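Re: [momlow-neighbors] Supply drive for the fall writing circle

On September 13, 2026, a list member wrote:
> Do we still need pencils for the Finberg Street group, or is it
> just notebooks now? I can drop things off after work.

Hi and thank you so much for asking! Notebooks are what we're short on, the plain lined kind, and if you happen to see the 100 page ones on sale please grab a couple (I'll pay you back, just keep the receipt). We have 7 new folks signed up, which made my whole week.

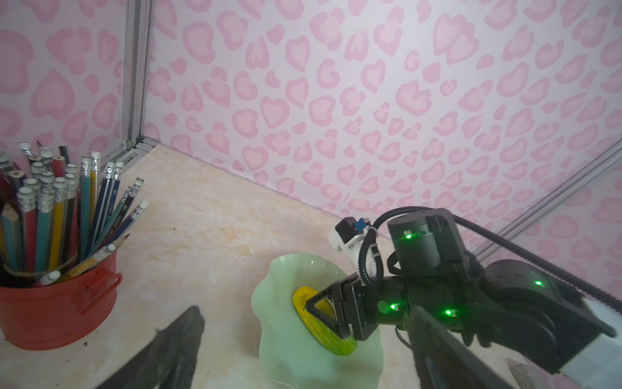 The circle meets in the back room at Kimaro again, and we'll run two hours like last spring, with a tea break in the middle. I'm still hunting for a good first prompt. Last time we did "a kitchen you remember" and people were reading aloud until they turned the lights off on us, so I'd love something in that spirit if you have one.

Drop-off is at the side door, any time before six.

Warmly, and with much gratitude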